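How to Keep Vegetables Fresh Through the Week

Most vegetables that get thrown out were fine when they came home. They were stored in the wrong spot, or they sat in a closed bag with water on them. The steps below take me half an hour after shopping and save me a second trip.

1. Sort before you put anything away

Unpack everything onto the counter or table. Make one group for the refrigerator, one for the pantry and one for things to eat in the next day or two. Anything bruised or split goes in the last group. Cut out the bad part and cook the rest that night.

2. Take off the store bags

Thin plastic bags hold moisture against the skin of the vegetable, and that is where soft spots start. Peppers, cucumbers and eggplant do better loose in a basket or a drawer with some air moving through it. Leafy greens are the exception and get their own step.

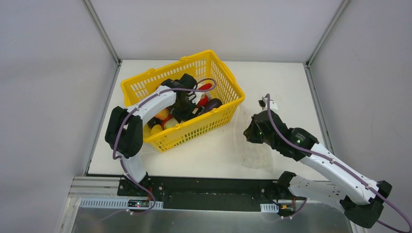

Eggplant is fussy about cold. Below 50 degrees F it starts to pit and turn brown inside, so a cool room is better than the back of the refrigerator. If your kitchen is hot, use the warmest shelf you have in there, often the top one or the door, and plan to cook it within a few days. Cucumbers are much the same.

3. Wash later, except for greens

Leave root vegetables and peppers unwashed until you need them. Brush off loose dirt with a dry towel. For lettuce, spinach and herbs, rinse in a bowl of cold water, spin, and spread the leaves on a towel until no drops are left. Roll them in a paper towel and put them in a container with a lid. Change the towel when it feels damp.

4. Keep onions and potatoes apart

Both like a dark, dry place, but potatoes sprout sooner next to onions. I use two paper bags with the tops folded down, one at each end of the pantry shelf. Garlic can go with the onions.

5. Trim the tops

Cut the leaves off carrots, beets and radishes, leaving a short stub of stem. The leaves pull water out of the root. Beet greens are good to eat – store them like spinach.

6. Check halfway through the week

Go through the drawer and the pantry once. Move older things to the front. Limp carrots and celery usually crisp up again after an hour in cold water. Tomatoes that have gone soft can be chopped and frozen in a flat bag for sauce.

A batch of 700 grams of mixed odds and ends makes soup for 4. Add an onion, cover with stock and simmer until the hardest pieces are tender.

Ximena Villalba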